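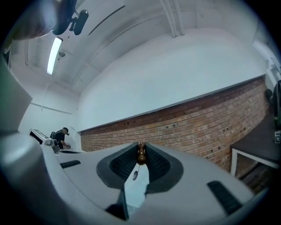
Ellen Marwick

3.2 Tags and the written record

Small museums mark their objects in many ways, and most of them have changed their method at least once. The collections at Hisside and Pultau are typical in this respect. Both began with paper labels, moved to metal tags for small items when paper proved too easy to lose, and later added printed labels on the boxes. None of these changes was carried through completely. A drawer may hold objects marked under all three systems, and the person who opens it has to know which number belongs to which list.

This section deals with metal tags only. Figure 2 shows one of the common shape, a small oval on a thin wire, with a small brown glossy object just above it. Oval tags are easy to confuse with the round ones used for loans, especially in poor light, and the registers at both museums sometimes record one as the other. We have treated the shape given in the register as unreliable and have relied on the number.

At Hisside the metal tags were numbered in a single run, without regard to the type of object. A button might be followed by a whistle and then by a piece of harness. The order is the order of arrival, or close to it, and the tag number alone says nothing about what the object is. The matching register gives a short entry for each number, usually a noun and a material, and now and then the name of the farm or street the object came from. Entries grow shorter toward the end of the run. Several of the last ones read only "small item" or "as before."

Pultau used a split number. The first part stands for the room in which the object was kept and the second part for its place in that room. This worked well while the rooms stayed the same. When the upper floor was closed and its contents moved to the Kohlhase annex, the tags were left as they were, and the first part of the number stopped meaning anything to new staff. The older staff continued to use it – they knew where the things had once been – but this knowledge was never written down.

We compared the tags with the registers for the small-object drawers at both museums. At Hisside we examined 97 tagged objects. Of these, 89 could be matched to a register entry on the tag number alone. The rest needed other evidence, such as the box label, a loan slip, or an old display list. In two cases the same number had been given to a pair of unlike objects, and we could not tell from the register which had been meant. Both objects in each pair now carry the original number with a letter added.

The work at Pultau took longer, and its results are harder to state as a single figure. Many of the numbers could be read without trouble but led to a room that no longer exists. For these we used the Skoner list, a typed inventory made shortly before the move, which gives the contents of each room by shelf. The Skoner list has its own gaps. It leaves out anything that was on loan at the time, and it describes groups of small objects together ("tray of fasteners, mixed") where the register lists them one by one.

The wire deserves a short note. Most published advice on marking treats the tag and its fastening as one thing, and gives far more space to the tag. In our drawers the wire was the weaker part. Tags that had come away from their objects were usually still easy to read, and they had been kept, often in an envelope at the back of the drawer. Putting a loose tag back with the right object was possible only where the register entry was specific enough. An entry such as "key, iron" is of little help in a drawer of iron keys.

For this reason we recorded the tag and the object separately in the new catalog, with a field stating how the link between them was made. The field has four values: attached, same container, register match, and uncertain. Staff at Hisside asked for a fifth value to cover tags identified from memory. It was added in September and is discussed in Section 4.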